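Search the guide Enter a keyword Go
Print this page
E-mail this page
November
By the Monau set-up desk

Section 7. Planning and buying for a two-gripper tabletop station

If you've read Section 6 you already know which tasks you want to record. Now comes the shopping, and I'm going to go slowly here - I've watched my own budget get eaten by small stuff twice. The grippers are the line everybody argues over, and then you find yourself short of finger pads and storage drives in the second month.

I'm assuming one operator with a hand-held gripper in each hand, working at an ordinary table, doing pick-up-and-place jobs with light household things. If you're planning a fixed arm, skip to Section 9.

7.1 Before you ask for a quote

1. Write down the tasks, one per line, in plain words. "Stand the cups up" is fine. "Manipulation of drinkware" will get you a quote for something you don't need.

2. Next to each task, write the widest object and the softest object. The widest one tells you how far the jaws have to open. The softest one tells you what kind of pads to ask for. For me the softest is always a paper cup. Squeeze one too hard and the rim never looks right again, so you'll be buying more of them than you think.

3. Mark every task that needs both hands. If you end up with no marks at all, buy one gripper and spend the rest on drives. I mean it! You can add the second one later.

4. Measure your table, including its height. Then stand at it with something the length of the gripper in each hand (I used two rolled-up magazines) and see whether your elbows hit anything. Mine hit a shelf.

5. Decide who wears out the equipment. One operator doing short sessions is very different from three people swapping all day, and your supplier will ask.

Note: Ask for the jaw opening measured between the pads. Stullalier gave me theirs between the bare fingers, and with the pads on I lost enough room that one of my mugs was off the list.

7.2 The four budget lines

I keep mine on one sheet with four lines and I'd suggest you do the same. More lines than that and I stop updating it.

Line A - Grippers and mounts. Get the quote per pair, and make sure it says whether the camera, the cable and the charger are in it. Two of my first three quotes left the cable out.

Line B - Wear parts. Finger pads first, then the pins and screws at the finger joints. I pay $38 for a set of pads from Flolport and keep 9 sets in the drawer. That sounds like a lot. It isn't, once you're running both hands every working day, and shipping to Monau is slow enough that running out means a real gap.

Line C - Table goods. Cups, mugs, boxes, cloths, whatever you're handling. My last full restock came to $522, and that included a second table. Don't let anyone fold this into "office supplies" or you'll never find out what a task costs you.

Line D - Storage and time. Drives, plus the hours somebody spends checking the recordings. People leave the hours out. I left the hours out!

Caution: Don't order Line B from a different supplier until you've tried one set. Pads that look the same can sit at a slightly different angle, and then the two fingers don't meet squarely. You'll blame the calibration for a week.

7.3 Choosing table goods

Look around your own kitchen before you buy anything. You want things that differ in color, in finish and in how they sit. A plain cup and a printed one are two separate items as far as I'm concerned, and so are paper and ceramic. Buy paper cups in sleeves, mixed if you can get them, and pick up mugs one at a time from a thrift store.

For the table surface, I like a busy print. A plain white top is easy on the eye but your recordings will all look alike, and a patterned cloth costs next to nothing. Check that it lies flat before you commit. Anything that rucks up when a jaw brushes it goes back to the store.

Leave some cups on their sides when you set out. If your task list says "stand the cups up", the starting layout is half the job, and you'll want to budget a few minutes per reset for it. 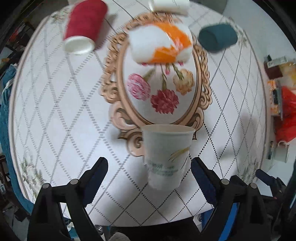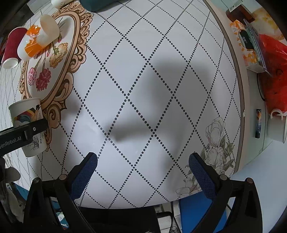 PLANNING AND PURCHASING > TABLE GOODS AND LAYOUT

Both views come from cameras on hand-held grippers, so this is what your checker will be looking at all day. Notice how close the fingers sit and how much else gets in: the wide lens takes in the things beyond the table's edge, and part of another gripper too. When you compare lens options on a quote, ask for a sample picture taken over a real table, with the fingers in it. I turned down one camera purely on that. The tabletop looked great and the fingertips were missing.

The red paper cup on its side is the sort of item I'd buy plenty of. Look at the shadows on the table as well. If you're planning lamps, price two softer ones before you price one strong one, and try them with a gripper held over the cloth.

7.4 Placing the order

1. Send the same task list to every supplier, word for word. It makes the quotes much easier to compare side by side.

2. Ask for a loan pair. Escobedo lent me one for 7 days and I learned more from that week than from all the spec sheets put together. If a supplier won't lend, ask for a video call and have them pick up a paper cup while you watch.

3. Check the weight with everything attached. Hold the loan pair at table height with your arms out and see when you start wanting to put it down. Whatever that time is, plan your sessions shorter.

4. Order the grippers and the first batch of wear parts together. One shipment, one set of paperwork.

5. Hold the table goods order until the grippers arrive. You'll change your mind about half of it, I promise.

6. Label left and right the minute you unpack. A bit of tape on each handle does it. Then write the same letters on the boxes of spares.

Note: If your finance people want a single figure, give them Lines A and B for the first year and keep C and D as a monthly amount. Mine were happy with that, and it stopped the questions about why I was buying mugs in spring.

7.5 Things I'd budget for sooner next time

- A second table. You reset one while somebody else works at the other.

- A shelf or bench beside the table for the things waiting their turn. I kept mine in a box on the floor and my knees had opinions.

- Cable ties and a few clips. Loose cable and swinging elbows don't mix.

- Chairs that tuck all the way under.

- Spare screws in the right size. They're tiny, they roll, and the hardware store in Monau doesn't carry them.

Caution: Don't stretch a set of pads to save Line B. Once the texture goes smooth, cups start slipping, the operator squeezes harder to make up for it, and you'll pay for it in Line C (and in redone recordings, so Line D too). Swap both pads on a gripper together, even if only one looks tired.

7.6 Quick check before you sign

1. Task list attached to the quote.
2. Jaw opening stated between the pads.
3. Camera, cable and charger listed by name.
4. Price of a pad set written down, with how long that price holds.
5. Return terms for the second gripper, if you're not sure about two.
6. Delivery address with a person at it. Ours went to the loading dock at Stullalier's own warehouse and sat there.

Go on to Section 8 for unpacking and first charge.

Print this page
E-mail this page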